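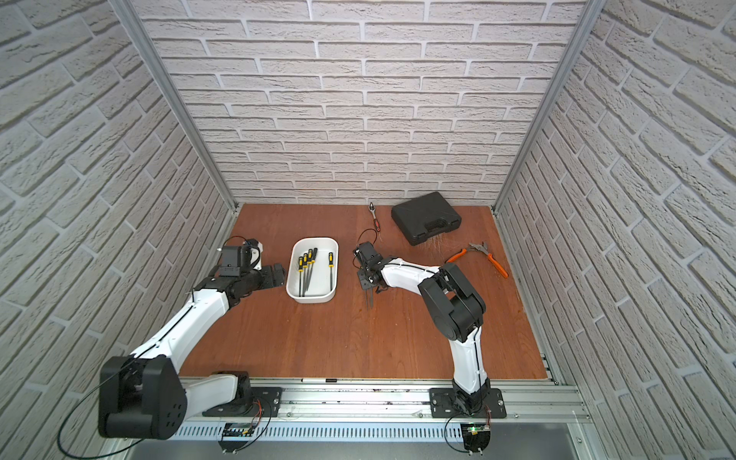
A reader from the Findlow end of the district wrote in before we'd even sat down, asking why 720 households got their polling place cards with the wrong hall printed on them, and whether anyone planned to say sorry. So that became item one, ahead of the agenda I'd typed up so nicely.

**Lerkcombe Voters' Forum, minutes, 06/07/2023**

I took the notes again (my handwriting is the only one we can all read, apparently!), so blame me for any gaps.

**1. The wrong cards**

The election office's letter says the Findlow list got swapped with the Boychuk Street list at the printer. New cards are going out by mail. We agreed that a letter isn't enough and that we want a notice on the door of both halls too. I'm writing to the office about that, and I'll copy in the council clerk.

**2. Names on the roll twice**

This one ran long. After the March cleanup the roll for Undura ward went from 995 names to 955, and we'd all like to know how those 40 came off. Were they doubles? Folks who moved? I said I wasn't ready to call it anything worse than sloppy until we see the list, and a couple of people told me I was being too soft. Fair enough, maybe I am. We voted to ask for the removal list in writing, all in favor.

**3. Candidate night**

Four candidates have said yes, one hasn't answered my emails. Same format as last time, two minutes each and then questions from the floor, only this time with a timer that everybody can hear. I still think written questions would go quicker, but I lost that vote and I'm over it (mostly).

**4. Anything else**

Parking at the Boychuk Street hall came up again. We ran out of time, so it goes first on the next agenda. If you want something added, get it to me before I print the thing.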